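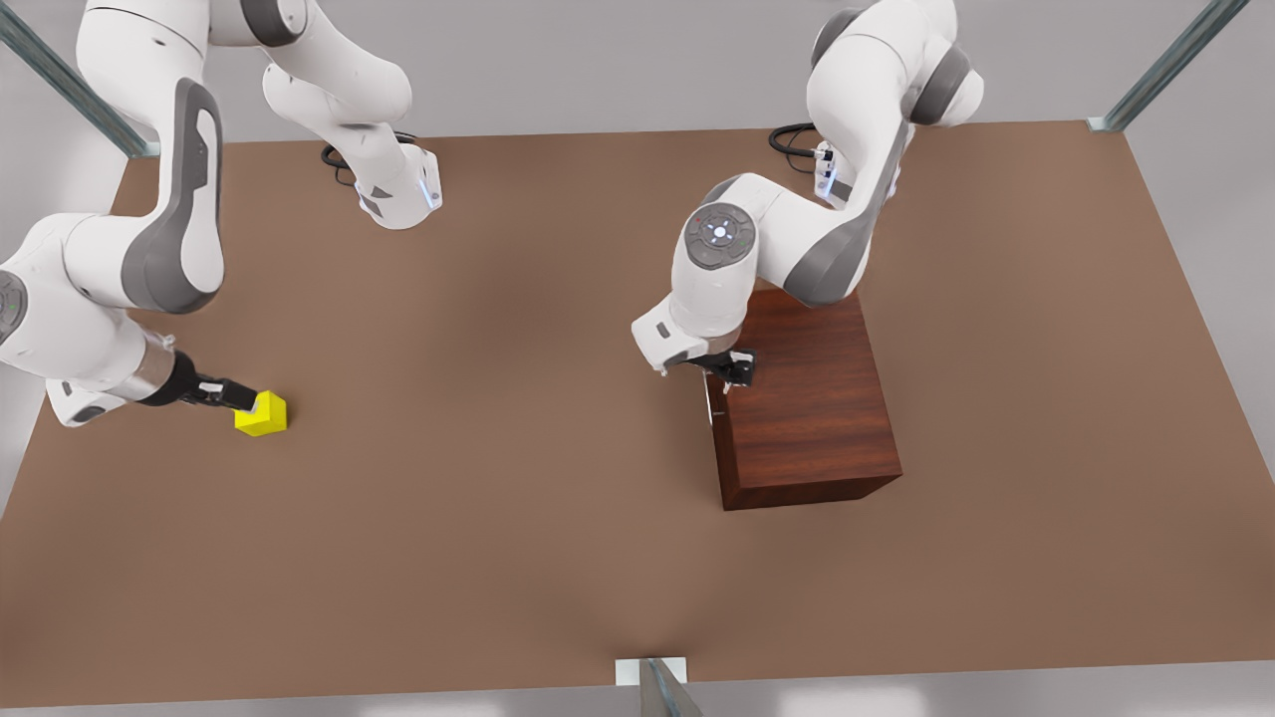

*Two-arm cell in the Tidelitz simulator: right gripper at the yellow cube, left gripper over the wooden box.*

**Tidelitz cell planner, reviewed after one winter on the packing line**

We bought Tidelitz in December to plan a two-arm cell at our Lombridge plant before ordering hardware. The work is small-parts packing: one arm picks, the other handles the box. Operators had done both by hand, 1022 boxes on a normal shift.

Setup took me 2 days, most of it spent on import errors. Arm motion is credible. Cable routing is not: cables are drawn but have no effect on the motion, so snag checks still have to be done on the floor. Contact between fingertip and part is good enough to compare grip angles. Shadows are soft and cost render time; I turn them off for batch runs.

The reach report is the best feature. It showed that our first layout put both forearms over the same part of the table for 55 seconds of every cycle. Moving the box station farther from the pick point fixed this in the model, and the real cell needed only minor changes.

The staffing module is weak. It counts the packing job as removed and stops there. On our line the packers now load trays, clear faults and check finished boxes. Faults come in bunches, and the module spreads them evenly over the shift. Grímur Thoroddsen, our shift lead, kept his own fault log and rebuilt the rota from it. Training took around 90 minutes per operator — the simulator's replay view was useful for that, more so than the manual.

Taren export works. Fiore export drops tool offsets and needs a manual check each time.

Recommended for layout work. Plan the staffing separately.

Osvaldo Ferraro, 11 April 2023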